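Operators wanted for the Baditz study – two openings, July start

Posted 11/06/2024 by Senga Dalgleish

Hi! I run the household manipulation side of the Baditz project at Prendico, and I'm looking for two people to come teleoperate a two-armed robot with us for 12 weeks. If you've ever cleaned hotel rooms, worked a crane, or just have very patient hands, please keep reading.
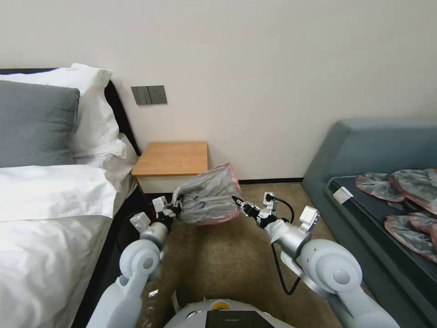
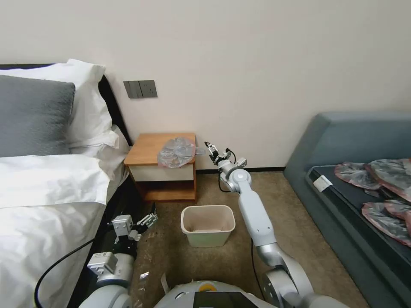 What we're studying is how a robot learns to handle stuff that won't keep its shape. Most of the published work uses towels and T-shirts, and I love a good towel paper, but thin plastic is so much worse. It folds over itself, it's half see-through, and depth sensors do weird things with it. Our method pairs each operator's demonstration with a short spoken note on what they were trying to do ("I'm getting the rim first"), and the policy trains on both. So the bags with the reddish-pink edges, the ones on the seat by the wall, are what you'd be spending your days with. Some tasks call for both grippers on one bag, pulling it a little open, and operators who narrate those well give us much better training data than operators who are just fast.

Early results are good! We have 1842 demonstrations so far, and the version trained with spoken notes recovers from a bad grasp a lot more often than the one without. It still gets confused when bags overlap. That's the part I want to dig into this summer, and it's why I need new hands – people who don't already have our habits.

You'd work five hours a day, with a break whenever you want one (I mean it, your shoulders will thank you). Marjan Dehghan does the training. She'll start you on the Miyazaki control rig with easy pick-and-place, then move you up to bags when you both feel ready. No coding needed. You do need to be 18 or over, okay with being audio recorded, and comfortable talking out loud while you work, which feels silly for the first day and then you stop noticing.

Pay is hourly and the same for everybody, and we cover parking at the Arnotov building.

To apply, send me a few lines about a fiddly job you've done with your hands. A résumé is fine too, but I'll read the lines first. Put "Baditz operator" in the subject so it doesn't get lost.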